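## 4. Running a Kitchen Task on the Carneso Bench

Read this section before you let the arm work on its own. It covers simple clearing and cooking-style tasks with toy food, cookware and a play appliance. It does not cover real food, heat or water. The Carneso arm is not ready for those, and we do not support them.

### 4.1 What to expect

New owners often ask if the arm can do kitchen chores yet. The short answer is: parts of them, slowly, on a bench that someone has set up with care. Picking up one item and setting it in a pan is a fair job for it. Making dinner is not.

At the Clirkbridge workshop, Chanida Rojanasak ran the pick-and-place task 2000 times before we wrote these steps. Most of the trouble came from thin handles and shiny metal, which the depth sensor reads poorly.

### 4.2 Before you start

1. Fit the clear edge panels and check that they are tight.
2. Set the microwave at the back left, with its door closed.
3. Place the saucepan where the arm can reach it. Turn the handle toward the front.
4. Lay the food items to the right of the pan.
5. In Cesura, open **Tasks > Kitchen** and set the speed to 50 percent.

**Caution:** Keep your hands outside the panels whenever the arm has power.

### 4.3 Run the task

1. Type the instruction in plain words, such as "put the banana in the pan."
2. Press **Start** and stay within reach of the stop button.
3. If the grasp fails, let the arm retry. It will try 2 more times and then park itself.
4. When the arm parks, mark the run as pass or fail. Cesura does not judge this for you.

**Note:** A pan nudged out of place counts as a fail, even if the food ends up inside it.

The saucepan, banana and eggplant on the bench:

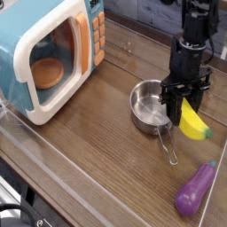
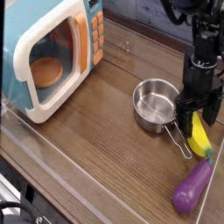 ### 4.4 After the run

Put every item back by hand. The arm has no reset routine — we tried one in September and removed it. Check the finger pads for wear and replace them after 4000 grasps. Pads from the older Farouk kit do not fit this gripper.

If the same item fails again and again, move it away from the pan and lower the speed before you retrain. Section 5 explains how to record new runs.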